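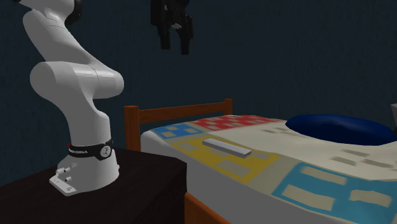 Why does the Pekby batch feel tacky two days after the second coat? The first coat was still giving off solvent when the second went on, and the top film closed over it.

2021-02-15, finish bench

Repeated the varnish test on the birch offcuts from November. Two products: Cidico oil varnish and the Nullow waterborne. Shop was cold overnight, so recoat times on the cans don't apply as printed.

Cidico, thinned first coat, full second coat. Fingernail still marks it. Left panels 1 and 2 standing on edge by the heater — no forced air, it pulled dust into the film last time. Panel 3 stripped back to bare wood and set aside.

Nullow, same schedule. Hard enough to sand. Raised grain is worse on the end grain, as before. Knocked back with the worn Ji pad, which loads up fast but leaves a finer scratch than a new one. New pads go through the edges.

Grit sequence for the Pekby tops is still open. Stopping at the coarser sheet gives better grip for the oil varnish and a slightly blotchy color. Going finer evens out the color but the first coat sits on the surface and takes longer to level. Leaning toward coarse on the tops, fine on the drawer fronts.

Viscosity cup is reading slow. Cleaned the orifice with solvent and a soft brush, no change. Check against fresh material before trusting any of the numbers on the previous page.

To do:
Recheck panels 1 and 2 with the nail test before any third coat.
Order 5 liters of thinner, can is nearly out.
Label the stripped panel — it looks the same as the raw stock.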